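Hurkdale Robotics Club
Progress report to the Sustico Education Fund, spring term

Prepared by Simão Pinheiro, club lead

1. Where we are

The table-clearing project is in its second stage. Students have finished the arm mounting and wiring, and the work now is picking mixed objects off a tabletop and placing them in a bin. Ülle Juška's group looks after the gripper and Vasco Arruda's group writes the pick routines. Both groups share the bench after 4 p.m.

2. Results so far

In the April test the arm made 67 pick attempts and completed 60. Most of the misses were on thin tools lying flat, where the fingers closed above the handle. Bottles on their sides were picked reliably once the approach height was lowered. Brushes are still slow. The students want to try softer fingertips before changing any more code.

3. Spending

We have spent $500 of the equipment line this term, on replacement cables, fingertip material and a second power supply from Yilma. The supply arrived late and held up wiring by a week. Nothing was moved between budget lines. Receipts are with Boris Mujić.

4. Students

Attendance has been steady. There are 5 new members from Stidside, all of whom have done the safety session and can run the arm with a mentor present. Two of them have asked to join the gripper group. Horácio Calado will mentor them through the end of term.

5. Current work

Students are running picks on a table with a plastic bottle, paintbrushes, and tools with colored handles, next to a large plastic bin. The potted plant stays on the table as an object the arm has to leave alone.

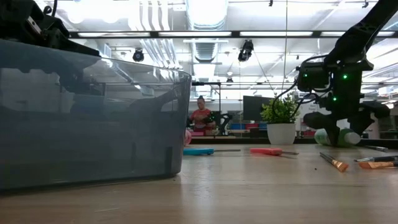

6. Next steps

Fit and test the softer fingertips.
Repeat the April test with the same objects.
Write up the pick routines so next year's members can use them.
Send the final report and accounts to Sustico at the end of term.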